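Buy the duller camera

Most of the arguments I have had about driving cameras were over the wrong number. People ask how many pixels. Sometimes they ask how many frames a second. Then they buy the one with the bigger figure and bolt it behind the windshield, and three months later they are writing extra code to get around what it does badly.

I work on the small delivery vehicle program in Ultthorpe. We don't build cameras and we don't build controllers. We buy both, put them in a car, and find out which pair lets the software make the right call most often. This spring we had two cameras to choose between, a Ziltik and a Podska, and one controller, a Shojaei, that would have to live with whichever we picked. The Ziltik had the better spec sheet by a long way. I argued for the Podska, and I want to set down why, as I think the same mistake is being made in a lot of other shops.

We drove the same loop with each camera, 40 times in all, in the ordinary light you get in May. The loop is short and has no highway on it. It has side roads that come in at odd angles, a good deal of overhanging green, and traffic lights. I picked it because it is boring. A camera that looks wonderful on an open road at noon has told you very little about a town.

From those drives we pulled 2482 stills with the Ziltik and 2262 with the Podska, and sat down to mark them by hand. That was the dull part, and it took longer than the driving. It was also the only part that changed my mind about anything. I had gone in expecting the Ziltik to win and the question to be whether we could afford it.

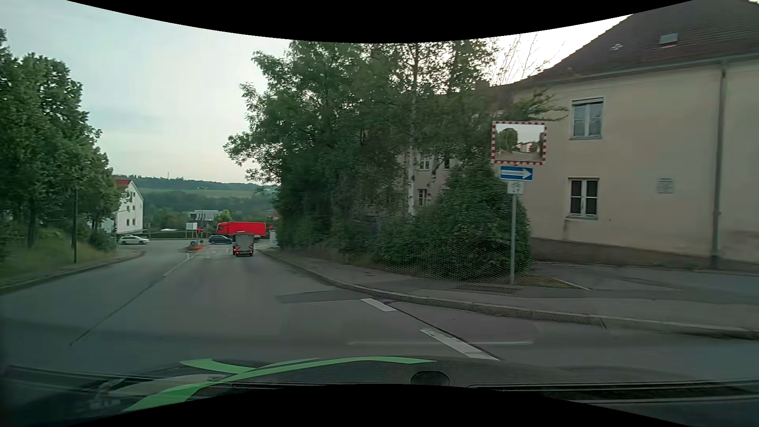

Red light at the junction, traffic crossing, and a corner mirror on the right.

Ordinary stops are where I would start any comparison. Put pale cloud over a line of dark trees and the camera has to decide what it cares about. If it exposes for the sky, the shaded leaves and everything parked or standing under them go to mud. If it exposes for the trees, the sky burns out, and a signal head with sky behind it can go with it. The Ziltik kept changing its mind. It would settle, then a truck would cross, and the whole picture would shift a step brighter or darker. Each single still was sharp and pleasant to look at. Put in order, they were a mess.

The Podska hardly moved. Its pictures are flat and a little gray, and nobody would put one in a brochure. But a red light was the same red from one still to the next, and the controller likes that a great deal more than it likes detail.

Then there is glass. Any camera that sits inside a car looks through a windshield, and a windshield gives you back your own dashboard, plus whatever bright thing happens to be over the hood. Makers test on a bench with nothing in front of the lens. I have asked 5 suppliers for sample footage shot through real glass and had it from one. A soft streak lying over the pavement may not matter to a person. To software that is hunting for lane paint, a pale streak is a candidate. Worn paint makes this worse, and we have plenty of worn paint.

Mirrors were the other surprise. A traffic mirror on a corner holds a small picture of a different road. The sharper camera gave the detector more to find inside the mirror, and it did find things, and placed them where no road was. You can mask this out in software, and we did. I still count it against the camera, as every mask is one more thing to maintain.

The case against me is fair and I should give it. More pixels do help at distance. The Ziltik could read small signs well before the Podska could, and if your vehicle goes fast that time is worth money. Ours doesn't go fast. The Shojaei also had to shrink every Ziltik picture before it could keep up, so we were paying for detail and throwing it away one step later. With a stronger controller the answer might be different. We didn't have a stronger controller, and neither do most people working on small vehicles.

So we bought the Podska. My advice to anyone about to make the same choice is to leave the spec sheets in the drawer until you have driven both units on your worst ordinary street, through your own windshield, and looked at the pictures in order. Mark them yourself for at least a day. Ask the supplier how exposure is controlled and whether you can lock it. We got a straight answer to that from Podska and a link to a product page from Ziltik, and I would have weighed that too if the drives had come out closer.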